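Visitors wanted for the Zarnley robot open day
Volunteers to try, poke and complain

Home > Take part > Open day call

We are opening the doors of our workshop in Zarnley for an afternoon in June, and we need people to come in and have a go at driving a gripper. You do not need to know anything about robots. We have plenty of people who know about robots, and their opinions on our controls have stopped being useful.

Gotbridge makes the software that lets a person steer an arm by hand while watching a simulated view from just behind the fingers. It works well for those of us who built it. Last year's open day suggested that it works less well for everyone else, including a retired bus driver who asked why left was up. We have been thinking about that question since.

What you would be doing

You will sit at a desk with a screen and a hand controller and work through two short tasks in simulation. The first is getting the fingers up to the edge of a panel without hitting it. The second is doing the same thing with the view tilted, which sounds like a small change and is the reason we have put the biscuits on the far side of the room. After that you fill in a form, say what annoyed you, and go and watch the real arm being demonstrated by someone who has had more practice.

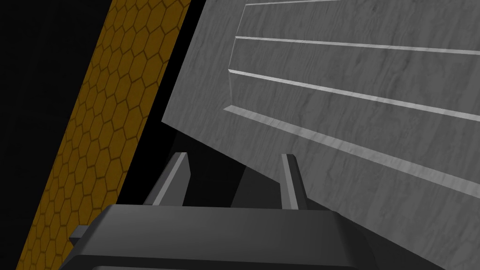

Simulated view from the gripper: both fingers pointing up towards the grey panel, honeycomb strip to the left.

If that view makes immediate sense to you, we would like to hear from you. If it makes you want to turn your head sideways, we would like to hear from you rather more.

Who we are looking for

Anyone aged 16 or over who can use a hand controller, sitting or standing. Under-18s need an adult with them, and the adult can take part too. We are especially short of people who never play video games, people who are left-handed, and people who describe themselves as bad with machines. Glasses are fine. Please don't come if moving pictures on a screen make you feel ill — the floor has only just been cleaned.

You can't take part if you work for Gotbridge or for Marikar, who lend us the building, or if you came last year and have been practising.

What you get

Tea, a sandwich, a tour of the workshop and a 20 pound voucher for the garden centre at Fimstead. We did ask for a choice of vouchers. The voucher is yours even if you give up halfway through, and you may give up without telling us why, although there is a box on the form for it.

What we keep

We record the controller movements and what was on your screen. We don't record your face or your voice, so you can say what you like to the gripper. Your name is kept apart from your results and deleted once the vouchers have gone out.

Getting here

The workshop is behind the Marikar building on the Fimstead road. The entrance is the green door. The blue door is a cupboard, and it locks itself. There is step-free access throughout and parking in the yard.

How to apply

Fill in the form at the front desk or ring and ask for the open day list, extension 2540. If that is engaged, try 2520 and let it ring. Tell us which hand you use, whether you need anything from us on the day, and what you like in a sandwich. Sessions start at 1 pm and the last one is at 4 pm. Places go in the order the forms arrive.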